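**Flellatmont Indoor League: format change**

The league will restart in March with 14 teams in place of eight. Matches are cut to 30 overs a side, and the Bonus point for a run rate above the target is dropped. Entry stays at $900 per team, payable on registration. Tierney Park hosts all first-round fixtures. Ties on points will be settled by net run rate, then by the head-to-head result. Squad lists go to the league office on the Zireck form.

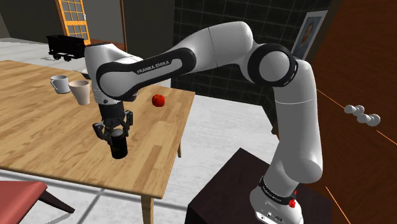
*Robotic arm and gripper at a wooden table, computer rendering.*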